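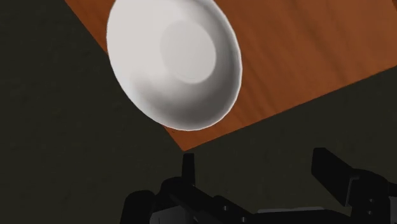

Simulated bowl task, gripper open, bowl near the edge of the tabletop.

Dec 11, 2023

Yaroslav Kostiuk has spent most of the fall deleting demonstrations. The set he maintains, known inside the group as Nasside, consists of recorded pick-and-place episodes performed by a simulated arm in Hladun, the group's rendering and physics environment. It now holds 996 accepted episodes. He would not give a figure for the rejected ones, which are kept on a separate volume and are, in his words, "more useful than people expect, but not for training."

The task is narrow. A bowl rests on a wooden surface. The arm starts from an open-gripper pose, approaches, closes on the rim, lifts, and sets the bowl down at a target that changes from one episode to the next. An operator drives the arm through all of it by hand controller. The learner sees rendered images and joint readings and is trained to predict the operator's next action.

Kostiuk was asked why anyone would still work on a bowl.

"A bowl has a grasp that depends on where you come from," he said. "With a cube you have a few good faces and the rest is alignment. With a bowl, any point on the rim is a candidate, and the operator picks one without thinking. The model has to learn from that choice. If two operators choose opposite sides of the rim for the same start pose, and you train on both with a plain regression loss, you get the average of the two. The average is the middle of the bowl, with the fingers pushing down on the bottom."

This was the first failure the group saw, in September, and it led to a change in what gets recorded. Each episode now stores the intended contact point as an angle on the rim, marked by the operator before the arm moves. The mark is not given to the learner. It is used afterward to check whether a batch of episodes covers the rim or clusters on one side.

It clusters, as a rule. Right-handed operators prefer one arc and will return to it whenever the start pose permits. Kostiuk said he tried written instructions first, and the distribution did not move. What moved it was changing the start poses so that the preferred arc was awkward to reach.

"You can't ask a person to be random," he said. "You can put the bowl somewhere inconvenient."

Inconvenient, in the current protocol, often means close to an edge. Edge placements are weighted heavily in the sampler. They constrain the approach direction and they make a bad release costly, and a learner trained only on central placements behaves as though the surface continues in every direction. Kostiuk described an early policy that completed the lift reliably and then put the bowl down over the floor. The physics engine handled the rest.

The lighting in Hladun was kept dim for a part of the set, with a dark, nearly featureless background. He said the low contrast is deliberate for the black fingers in particular. A policy that learns to find its own gripper against a bright wall will lose it when the wall is dark, and the wrist view is then nearly useless for judging the gap between finger and rim.
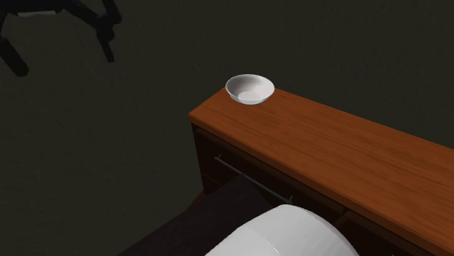
Liudmyla Koval would have varied the surface before the lighting. Her remark, passed on in a review of the protocol and repeated by Kostiuk without much enthusiasm, was that the learner had been given one tabletop material for too long, and that it had probably tied the height of the surface to the color of the wood. She proposed a test: leave everything in place, swap the texture, and watch the descent.

The test was run. The policy stopped its descent early on the swapped texture, by a margin larger than the clearance it normally keeps above the rim. It did not close on the bowl in any of the trials.

"So she was correct," Kostiuk said. "I had put it lower on the list. In my view geometry was the first problem, and I still think that the geometry variation gave us more per hour of operator time. But the texture dependence was there and we had no measurement of it until she asked."

Texture changes are now applied after collection. An episode is recorded once and re-rendered with other materials, with the joint trajectory held fixed. Asked if this was sound, he said it was sound for appearance and for nothing else. Friction cannot be changed after the fact. An operator who sees a bowl slip will correct, and the correction is part of the demonstration. If friction is altered later and the same trajectory is replayed, the correction appears for no visible cause, or is missing where it is needed. For friction, mass and bowl diameter, the episode has to be collected again.

The question of corrections took up a good part of the conversation. Kostiuk separates them into three kinds: those made before contact, those made during closing, and those made after the lift has started. The first kind he wants as many of as possible. An operator who approaches slightly off, notices, and adjusts has recorded exactly the states that a learned policy will drift into. A set made up of clean approaches contains none of these states, and a policy trained on it has no data to return from them.

"New operators apologize for the correction and do the episode over," he said. "I had to take the restart button away from them. Now they can only end the episode and flag it, and I decide."

The second kind he accepts with conditions. Reopening and closing again is acceptable when the bowl has not moved. When it has been pushed along the surface, the episode goes to the rejected volume. He considers pushing a separate skill and does not want it learned as an accident of grasping. The third kind is nearly always rejected. Lowering the bowl again after a partial lift produces a long stretch in which the images are close to those of a normal lift, played in the opposite direction, and the learner cannot tell which one it is in from a single time step.

He was asked about giving the learner a history of frames.

"It helps with that and it hurts with something else. With history, the model finds out that the best predictor of the next action is the last action. It copies. The training loss looks very good. Then you run it and it stands still, because at the start the last action was to stand still." The current configuration uses two frames of images and no past actions. He called this a compromise and did not defend it further.
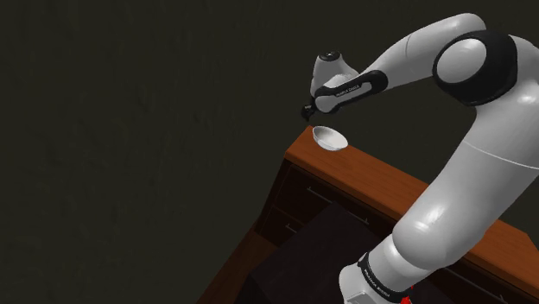 Stundureck Laboratory - Demonstration Data Group, Loltport

Views are a related problem. The wrist view is the one that matters at contact, and the wider views carry the information about where the arm is relative to the furniture. In an ablation with the wide views removed, the policy grasped at nearly the same rate from close starts and failed from distant ones. With the wrist view removed, it reached the region of the bowl every time and closed too high. Kostiuk said that neither result surprised him, and that he would have been worried by any other.

Occlusion in the wide views is left as it falls. The arm covers a large part of the desk in some camera positions, and objects standing in front of the furniture are not cleared away by the sampler. An earlier version of Hladun rejected any layout in which the arm crossed too much of the work surface. That filter was taken out. It had been removing mostly the layouts that required a folded elbow, and the resulting policies had almost no experience with that region of the joint space.

On throughput he was brief. Collection in simulation is limited by people. The renderer can run overnight, and the operators cannot. Sessions are kept short, with a fixed set of layouts at the beginning of each one that is identical for all operators. These repeated layouts are excluded from training. They serve to detect fatigue and drift: when an operator's path length on a known layout begins to grow, the session is stopped.

Synchronization produced the one loss he described as avoidable. For part of the fall, controller input was stamped on arrival and images were stamped when the render finished. The offset between the two varied with scene complexity. Cluttered layouts therefore taught the model to act slightly later than plain ones. The symptom was hesitation near the rim, visible only when other furniture was in view, and it was taken for a perception problem for a long time. All affected episodes were restamped from the physics clock. Those in which the physics clock had not been logged were dropped.

Does he expect the bowl policy to run on a physical arm? Kostiuk said that transfer is not a goal of Nasside in its present form. The set is intended for comparing collection protocols under conditions that can be reproduced exactly, and a physical trial cannot be reset to the same state. A smaller physical set is planned, with the same layouts where possible. He expects closing force to be the first discrepancy. In simulation the fingers meet the rim along a clean contact line and the operator gets no penalty for squeezing.

Koval has asked for one further change before the set is frozen, which is to store the rejected episodes in the same format as the accepted ones, with the reason for rejection as a field. At present the reasons are in a text file. Kostiuk has agreed to this. The conversion script exists for the episodes recorded after the clock fix, and the older ones will be entered by hand.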